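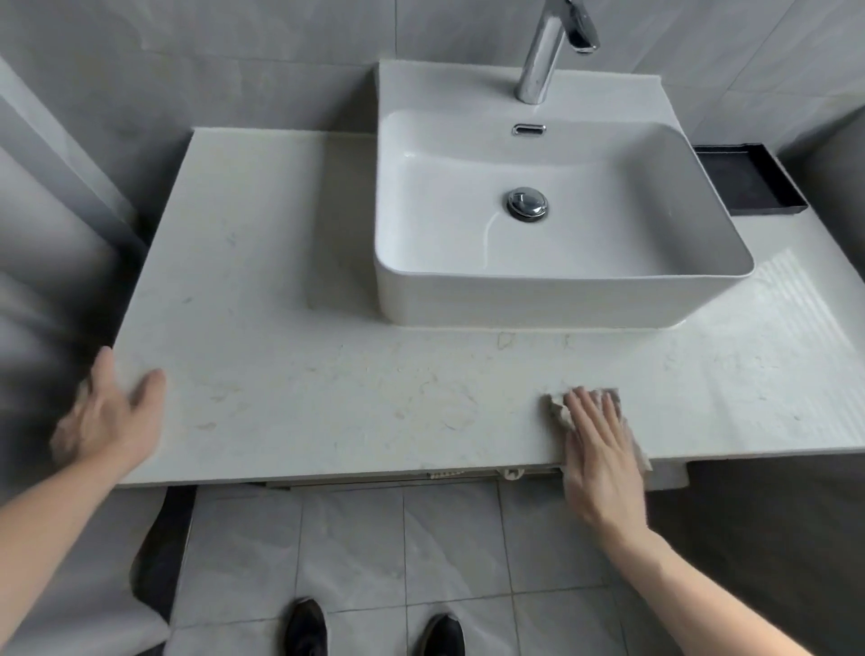

According to Bezawit Gidey, wiping a counter is the best first job anyone could give a home-built robot, and Claralero is the build she would hand to a beginner.

Claralero is an open design for a small wiping arm that works on bathroom vanities. It was started by Inna Zhuravel and Fedir Pavliuk in a shared workshop in Avham, and the first full set of plans came out on 03/01/2018. The arm weighs 1671 grams, reaches 757 millimeters and holds a folded cloth in a spring clamp.

Its wiping path is wonderfully simple. The arm runs along the front edge of the counter, then works back toward the wall in overlapping strips. Vessel sinks are the hard part, as they stand above the counter and leave narrow spaces behind and beside them. Pavliuk's answer was a soft wrist with 30 degrees of give, and it remains the most copied part of the whole design.

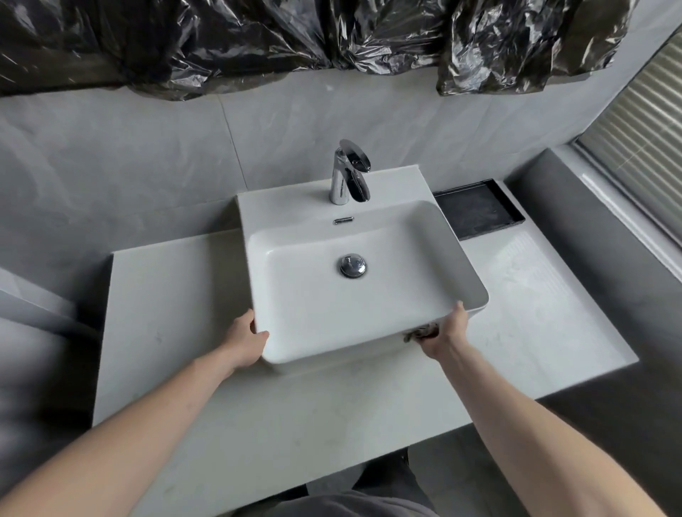
A vessel sink with a rear deck and single-lever faucet, held at the front.

A later version, Skustier, adds a touch sensor at the clamp, so the arm can follow the outside of a basin by feel. It takes nearly 8 hours to assemble and uses the same base plate as the original.

See also: Compliant mechanism; Home robot; Shared workshop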